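Notebook Blog Archive Subscribe

Notebook, December – bench test of interface feed, Zustetti to Kevport

Continues from the previous entry. Scope today: scheduling and vitals messages from the Zustetti practice management system into the Kevport chart, test tenant only. Lab results are out of scope until the unit mapping is finished. The Flerkon engine sits between the two and does the routing and translation.

Setup

Test tenant was restored from the clean snapshot at 8:40 a.m. Patient table loaded with 2533 synthetic records, weighted toward under-fives to match a pediatric practice. Date of birth is present on all of them. Guardian record is present on all but 36, which were left without one on purpose so the rejection path gets exercised.

Flerkon channel config is the one saved after the last session, with two changes:

1. ACK timeout raised. The old value was shorter than the chart's commit time under load, so the engine was resending messages that had already been filed.
2. Character set forced to UTF-8 on both ends. The previous run relied on the header field, and Zustetti leaves the header field blank.

Everything else is as before. The Filip validator runs in passive mode: it logs and does not block.

Run 1 – scheduling messages

Batch of 500 appointment messages: new, reschedule, and cancel mixed. Sent in file order, single thread.

Result: all 500 acknowledged by the engine. The chart filed the new appointments correctly. Reschedules were filed, but the original slot stayed on the calendar with status "booked" in every case where the reschedule crossed a provider boundary. Same provider, different time: fine. Different provider: ghost slot remains.

Cause, as far as I can trace it: Kevport matches the existing appointment on filler ID plus provider. When the provider changes, the match fails, it treats the message as a new booking, and the old one is never released. The placer ID is carried correctly in both messages and would have been enough to match on.

Two ways to handle it. Either the engine splits a cross-provider reschedule into a cancel followed by a new, or the chart vendor changes the match key. The first is in our hands and the second is a ticket. Wrote the split as a transform, about which more under Run 3. 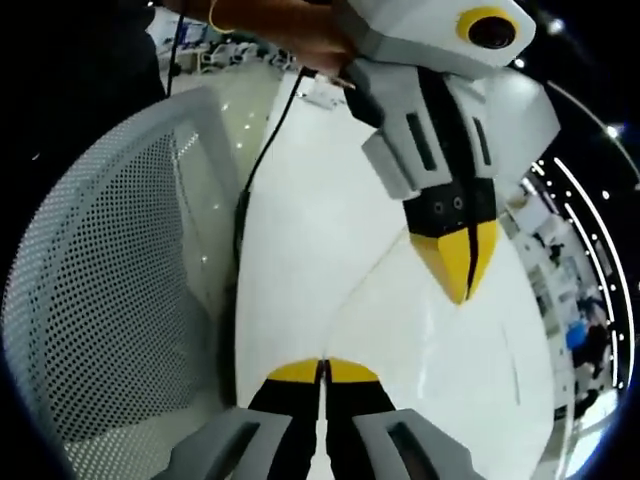 Two grippers, tip to tip.

Cancel messages had one oddity. Where a cancel reason was free text longer than the chart's field, Kevport truncated it silently and still returned an accept. A practice will not care much about a clipped cancel reason, but silent truncation with an accept code is a bad habit and it makes me want to check every other free text field. Added to the list.

Run 2 – vitals

Vitals are where pediatric charts differ from adult ones and where I expected most of the trouble. Fields sent: weight, length or height, head circumference, temperature, heart rate, and the measuring position flag.

Findings in order of severity:

a) Weight units. Zustetti sends whatever unit the intake screen was set to, with the unit code in the message. Kevport reads the code and converts to kilograms for storage. Conversion from pounds is right. Conversion from pounds and ounces is wrong: the ounces are read as a decimal fraction of a pound. A weight of 8 lb 4 oz is stored as 8.4 lb. It is a small number on screen and a large one when a dose is calculated from it. Blocker. No live feed until this is fixed and retested.

b) Length against height. Under two years the measurement should be plotted as recumbent length, after that as standing height, and in the overlap it depends on how the child was measured. The position flag exists for that purpose. The chart ignores it and picks the growth curve by age alone. Not a data error, since the value is stored correctly, but the percentile shown can be off. Logged as major.

c) Corrected age. Gestational age at birth is stored in Zustetti as weeks plus days in one text field ("34+2"). The engine passes it through untouched. Kevport wants an integer number of days and drops the field when it gets text. So no corrected age for any preterm patient. Easy transform, written and loaded before lunch.

d) Temperature site (axillary, oral, temporal) maps cleanly. No findings.

e) Head circumference maps cleanly with one decimal. Two decimals are rounded, and the rounding is half-up on both sides, checked by hand on a few records.

Filip logged 383 warnings over the vitals batch. Almost all of them are one rule firing over and over, the one that compares the unit code against the preferred list. That list was written for an adult clinic and does not include ounces in any form. The rule needs a pediatric version before the warning count means anything. Until then the useful warnings are buried. I sorted by rule ID and read only the rare ones, which is how the gestational age problem showed up.

Run 3 – reschedule transform

Reloaded snapshot. Same 500 scheduling messages, with the split transform active.

Ghost slots are gone. Two new things to note.

First, order matters. The cancel has to be committed before the new booking arrives, otherwise the chart rejects the second message as a conflict when both slots overlap for the same patient. With a single thread the order holds. With the engine's default of parallel workers it does not always hold. Set the scheduling channel to one worker and left a comment in the config saying why. Throughput drops but is still well above anything a practice would generate on its busiest morning.

Second, the split produces a cancel event that the chart dutifully passes on to the reminder module, and the reminder module queues a "your appointment has been canceled" text to the guardian, followed by a "your appointment is confirmed" text. Technically correct and certain to cause phone calls. Suppression flag exists in the outbound message spec. Whether Kevport honors it on cancels is not documented. Test next session with the reminder module pointed at a dummy gateway.

Records without guardian

The 36 records with no guardian behaved as wanted in part. Kevport rejected demographic updates for them with a clear error code, and the engine parked them in the error queue. The appointment messages for the same patients were accepted, though, so the chart now holds appointments for patients it considers incomplete. The front desk view hides incomplete patients. Net effect: the appointment exists, takes up a slot, and cannot be seen from the screen where check-in happens.

Options:
– hold all messages for a patient while any demographic message is in the error queue
– accept incomplete patients and flag them on screen
– reject appointments too

I prefer the first. It is the only one that keeps order and loses nothing. The engine supports dependent queues keyed on patient ID, but I have not used the feature and the manual gives it half a page.

Siblings

Side check, as it came up in the requirements review. Twins with the same date of birth, same last name, same address and guardian, and first names starting with the same letter. Patient matching in Kevport is score based and the default threshold merges them. With the threshold raised one step they stay apart, and the ordinary duplicate pairs in the test set are still caught. Raised two steps, true duplicates start to slip through. Leave at one step above default. Write this into the install checklist, because a default reset after an upgrade would bring the merging back without any visible sign.

Newborns registered as "Baby Boy" or "Baby Girl" with a later name change: the rename message is handled properly, and the old name is kept as an alias and is searchable.

Timing

Read off the engine log. No tuning attempted. Median time from send to filed is acceptable in all runs. The tail is longer in Run 2, where the conversion step does a table lookup per message instead of caching the table. Worth a look later, not a priority.

Log files are on the share under the December folder, one subfolder per run. Transform scripts are checked in. Snapshot was restored again at 4:15 p.m. so the tenant is clean for whoever uses it next.
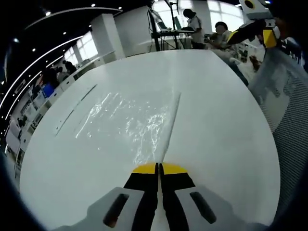

Open items

1. Pounds and ounces conversion. Blocker. Ticket filed with sample messages attached, raw and as stored.
2. Match key on reschedule. Ticket filed, low urgency now that the transform works.
3. Position flag ignored in growth curve selection. Ticket filed. Ask whether the curve can at least be switched by hand from the chart screen.
4. Free text lengths. Build a table of field limits on both sides and compare. Start with allergies and reaction notes, which are the ones that matter if clipped.
5. Pediatric unit list for the Filip rule. Mine to write.
6. Dependent queue for guardian errors. Try on a small batch first.
7. Reminder suppression on cancel.
8. Immunization history. Not touched yet. Zustetti exports lot numbers with trailing spaces and I want to see what the chart's inventory match does with them.

Correction to the previous entry: I wrote that the engine drops messages with a blank header character set. It does not drop them. It reads them as Latin-1, and the accented names in the test set came out damaged. The forced UTF-8 setting fixed all of the ones I looked at.

Next session starts with item 4, or with item 1 if the patch has arrived by then.

2 comments Share Print

Previous entry Next entry Back to top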